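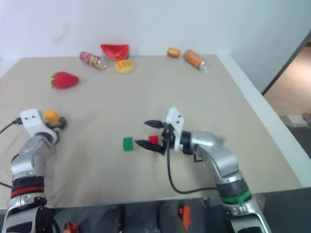

About Us

Hi, I'm Magdalini Petridis, and I run Brevham Football Talk, a site about the football team in one smallish town and everything that happens to its players between Saturdays. Mostly that means injuries, if I'm truthful. Who's hurt, who's back at practice, who got carted off and then waved at the crowd so his mom wouldn't worry.

I started writing this in April, in the off-season, which is a silly time to start a football site. There was no football! But our backup quarterback had just torn up his knee playing pickup basketball and the only thing anybody could find out about it was a rumor at the gas station. So I called his coach, and I called his dad, and I wrote 1000 words on what the knee looked like and when he might throw again. (He threw again in the second week of camp. I cried a little, I'm not ashamed of it.)

These days there are 4 of us. I do the injury reports and the game stories. Oisín Mac Carthaigh came over from Ireland thinking he'd write about rugby and now he covers our offensive line, which he loves more than is probably healthy. His column is called Addo, after the first dog he ever owned, and it goes up every Thursday during the season unless he's still arguing with himself about a holding call. The other two keep the stats straight and drive to the away games, and they'd like to stay off this page, thank you very much.

What you'll get from us: a practice report on Tuesdays and Thursdays, an injury list the night before every game, and a long, rambling game story that I always promise to make shorter. We talk to players and their families before we print anything medical. If a kid or his parents ask us to leave something out, we leave it out, even when the other outlets run it. I've lost some readers over that and I'd do it again.

We have 2000 people on the email list, which still makes me want to lie down. The newsletter is called Candex and it's free. If you want to chip in, membership is 65 dollars a year and gets you the preseason guide in print, plus a seat at our kickoff supper at the Broltemell Grill (the chili is very good, go early). We don't take ads from betting companies, so please stop asking, betting companies.

Got a tip, a correction, an old program from your attic? Write to me through the contact form. I read all of it, usually late at night with the radio on. If we've spelled your son's name wrong, put that in the subject line and I'll fix it before breakfast.

Page last updated 2020-06-08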